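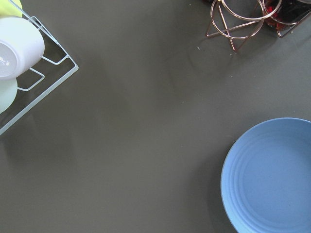
Warrick Trevaskis asked whether a drying rack should be packed from the back for a robot, the way most of us do it by hand. The demonstrator at the Mekdale open day said yes, and to leave a gap between cups so the next one doesn't knock the last.

Tips from the visit, 21 March 2025:

Lay cups on their sides only if the rack is too shallow to stand them.

Keep plates well away from the rack while you load it.

Wipe up crumbs before you start.

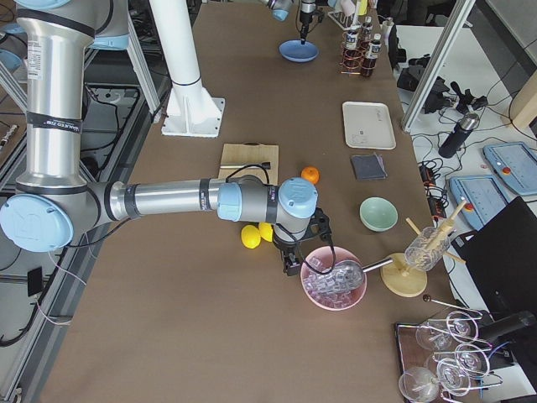 Do you fill the ice bowl to the top, one visitor wanted to know, and the answer was to stop 2 cm short. Leave the scoop in with its handle up. Keep lemons within reach of the board.

Next open day is in April, Unit 19.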